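Petridis Reset Kit for Simulated Grasping, version 12

I have wanted someone else to deal with resets for most of my working life, so I was an easy mark for Petridis. It is a package for training a robot arm in simulation, and the method behind it is simple enough to explain in an elevator. You train two policies. One takes things out of the pen and drops them in the bin, the other puts them back, and each one sets up the next attempt for its partner. Fleltulville sells it as a download with a manual of 87 pages, of which I would keep 11.

Installation took me most of a morning. The installer wants its own copy of everything you already have, and it greets each one like a long-lost cousin. Once that was over, the stock tabletop came up on the first try, with wall, light switch and all. Somebody modeled a light switch. The contact settings, meanwhile, are left at defaults that let a cube sink into a gripper finger like a spoon into pudding. Change those before you do anything else. 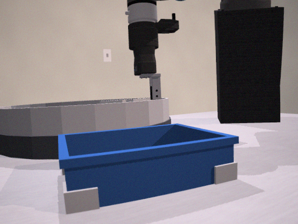 The forward policy learned fast. I ran 10 seeds overnight and all of them were picking reliably by the time I had found my coffee. The return policy was another matter. It has the harder job, reaching down between the bin walls without hitting them, and Petridis rewards it with the same cheerful generosity as its sibling. Three of my seeds discovered that pushing a cube into a corner and hovering over it paid nearly as well as lifting it out. I have had coworkers like that.

Stelios Raptis suggested paying only for completed returns and starting the arm lower over the bin. Two of the three bad seeds came around. The third still hovers.

I also ran the comparison that the manual skips, against a plain scripted reset that just teleports the cube home. For pure picking, the script got there sooner and used less compute. The two-policy method earns its keep only if you mean to move to a real arm, where teleporting remains on back order. Vangelis Koutsoukos tried that move with his Kotham arm in September and got decent picks and miserable returns, which matches what I saw on screen.

Support answered my email within a day and told me to read page 12. I had read page 12.

Three stars out of five, four if you already own the arm. Nullville's package costs less and has no return policy, in either sense.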